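About Skisberg Film House

Welcome, and thank you for wandering over to this page. Most people come to our site to find out what is showing and when the doors open, so if you have made it as far as "About us" you are either very curious or very early, and we like both kinds.

Skisberg Film House is a one-screen movie theater with 53 seats, a lobby the size of a generous living room, and a small film school tucked in behind the back wall. We show older pictures mostly, along with newer ones that did not stay long anywhere else. We lean toward comedies, musicals, and the sort of quiet family drama where somebody sells a house. If you grew up watching black-and-white movies on a Saturday-morning channel with a grandparent, you will feel at home with us very quickly. If you didn't, you may catch up faster than you think! 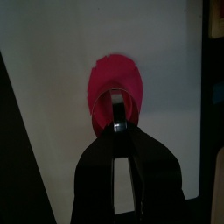
Torunn Hägglund
Founder and Program Director

I opened the theater because I missed sitting in the dark with other people. I had spent a long stretch writing film notes for festivals, and somewhere along the way I noticed that I was seeing nearly everything alone, on a small screen, with a sandwich. That is no way to watch a comedy. A joke that gets a polite breath out of you at home can take the roof off a full room, and I wanted a room.

The building had been a dance hall and then a carpet showroom, and when we got the keys the floor still sloped the wrong way. We fixed the slope first. The seats came from the old Bundow theater two towns over, which was closing its balcony, and we hauled them up here in four trips with a rented truck and a great deal of coffee. They are a dark green, a bit narrow by today's standards, and they squeak in the third row. I have grown fond of the squeak. Our first show was a silent comedy with a piano, and we sold 51 tickets, so two seats went begging, and I still think about those two seats.

What we show changes every month. I put the program together at my kitchen table, usually late, usually with too many titles, and then Kirsten Lauritsen takes half of them out again. Kirsten runs the school side of things and has a much better sense than I do of how long people can sit still. Between us we try to give each month a thread you can follow if you want to: one actor from first bit part to last bow, or one story filmed three different ways, or a writer whose name you have never noticed in the credits.
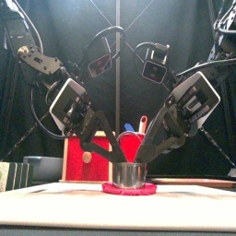

The threads are loose, though, and you are very welcome to drop in for a single picture and ignore the rest. In May we ran a whole month of double acts, which I had wanted to do for ages. People came for the famous pairs and stayed for a couple of teams I would bet hardly anyone in the room had heard of. We had to add a late show at nine-thirty for the last one, and I stood at the back and laughed like a drain.

The school is called the Vustia Room, after the street it looks out on. It has evening classes in screenwriting, film history, and acting for the camera, and a summer course for teenagers who write, shoot, and cut a short movie of their own. You don't need to have done anything like it before. Classes are kept small, and everyone who signs up gets into our regular screenings for half price while the course is running. The finished shorts get a proper premiere on the big screen, with families in the good seats and a fair amount of crying.

We also keep a lending library of scripts, film magazines, and books on the movies. At last reckoning it held 1056 items, a good many of them left to us by readers who ran out of shelf. You can borrow two at a time. Please don't lend them on to your cousin.

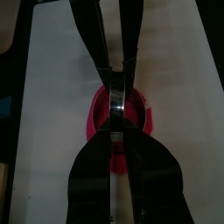 Skov wrote to us after the double acts month: "I brought my dad, who hasn't been to a theater in years and complains about all of them. He talked the entire drive home about timing, and which one of the two was really the funny one. We still don't agree. Could you please show some more so we can settle it?"

We could, and we will. There is another run of double acts planned for the winter, and this time I am hoping to get a few of the later pictures too, the ones made when the partners were older and a little tired and, to my mind, more touching for it.

If you would like to join as a member, ask at the box office or use the form on the Membership page. Members get the printed program in the mail, first pick of seats for the live piano nights, and a say in our yearly Members' Choice screening. The box office opens an hour before the first show. Come say hello if you see me in the lobby, and tell me what you would like us to run.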